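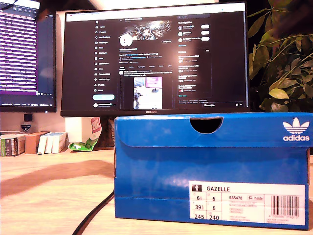
Urmila Pandey wanted to know if there are any actual rules for running an auto-posting bot on your own account, or if everyone is just winging it. Her post went like this:

I wrote a little script in March that posts for me when my plant sensor readings come in, plus it thanks new followers. It's all on my own profile, from my own desk, not a business. A friend told me I could get locked out for it and now I'm nervous! Is there some kind of standard for this? Do I have to say it's a bot? And is the thank-you part okay? I have 400 followers, so we're not talking about a celebrity here. I use a scheduler called Drerkel to kick it off if that matters.

Posted August 27, 2023

Sotiris Margaritis
Okay, I've run bots on and off for years, so let me try to sort this out, because there are two different things mixed up in your post (the platform's rules and plain good manners).

The platform's rules first. Go read the automation page for whatever site you're posting to, and read it again every few months, they do get rewritten. I'm not going to paste the text here since it would be stale by the time the next person finds this thread. What you want to look for is what it says about labeling automated accounts, what it says about contacting people who didn't ask to be contacted, and whether you have to go through the official API. If your script is driving a browser and clicking buttons like a person would, stop that today. That's the one that gets people locked.

The thank-yous are the part I'd drop. I know it feels friendly! But from the other side it's an unrequested message from a machine, and lots of sites treat it that way. Plant readings on your own timeline are a totally different animal, people can just unfollow.

On labeling: I say always do it, required or not. Put it in the bio and put the name of a human next to it. If you don't want your personal account wearing a bot label, make a second account for the sensor stuff and link the two. I did that with mine and I wish I'd done it from the start.

Now the good practice stuff that isn't written down anywhere official as far as I know, this is just how I do it:

Have an off switch you can reach from your phone. Mine is a text file on a server, if it says stop, the bot stops.

Cap the number of posts per day inside your own code, way under whatever the site allows. I use 22. I had a loop go wrong once on a bot called Husard and it queued up 2,511 posts while I was asleep. The cap caught it, so only the first 22 went out, all identical, all about the weather in my backyard. Pretty embarrassing but I kept the account.

Keep your keys out of the script. Separate file, and don't upload it with your code. Also don't leave them sitting open in an editor when you share your screen, I've seen that one happen in a meeting.

Log everything it posts, with the time. If you ever have to appeal a lock you'll be very glad you have it.

And if it fails, have it fail quietly. Retry 4 times and then give up and email you. Don't let it keep hammering away.

Abhishek Bhatia
just make a second account, never had a problem. i dont label mine and its fine

Rajkumari Saxena
I'd go with Sotiris over the "it's fine" answer above, sorry Abhishek. I had an unlabeled one that was fine too, right up to the morning it was locked, and I never did find out which rule I'd tripped over.

One thing to add about the scheduler. I haven't used Drerkel, but I had Haneo for a while and it would run every missed job all at once after the computer woke up from sleep. So you'd close the laptop for a weekend and come back to a big pile of posts going out in one burst, which looks exactly like spam. See if yours has a setting for missed runs and tell it to skip them. If it doesn't have one, have your script check the time of the last post before it sends anything new.

Urmila, if you do keep the thank-yous, maybe have the script email you a list and then write them yourself? With your numbers that's a few minutes over coffee.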